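Veloso Classroom Archive Kit

Item 417
For grades 6 to 12, local history and social studies

The Veloso Classroom Archive Kit is a boxed set of reproduction documents for teaching students how to work with primary sources. It covers one town, Jukville, from its first land survey in 1813 to the closing of the rail depot. The sources were selected by Everaldo Amaral, who taught eighth-grade history in the Clelport schools before joining Urimeo as an editor.

What comes in the box

137 document cards, printed on both sides, with the source on the front and a transcription on the back
23 lesson outlines, each written for a single class period
One folded wall map of Jukville and the river towns
One teacher guide, spiral bound
Storage box with tabbed dividers

The cards include letters, store ledgers, school attendance rolls, newspaper notices and pages from two diaries. Spelling in the transcriptions is left as it was in the originals. Where a word could not be read, the card has a blank line and students can suggest a reading of their own.
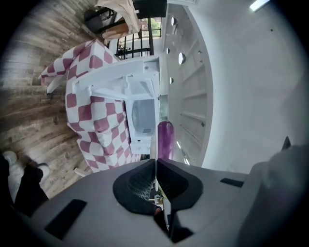

Purple cylinder, upright in a gripper.

Lessons can be taught in any order. Most teachers start with the ledgers, which are short and easy to compare. The diary lessons take longer and work better with students who have already practiced with the other cards. Each outline lists the card numbers needed, the main question for the class and a short written task. Answer notes are in the teacher guide.

One kit serves a class of up to 30 students working in pairs. Larger classes can order a second set of cards without the map, guide or box (item 417-C).

Changes in this edition

The wall map has been redrawn with larger place names. Cards 88 through 94 replace the old census set, which had errors in the household numbers. Lesson outlines from the first edition still work with the new cards, except for the census lesson.

Ordering

Schools may order by purchase order or card. Kits ship from the Clelport warehouse. Replacement cards are sold singly; give the card number from the lower corner when you order. The next printing is planned for January.

Page updated Saturday, October 15, 2022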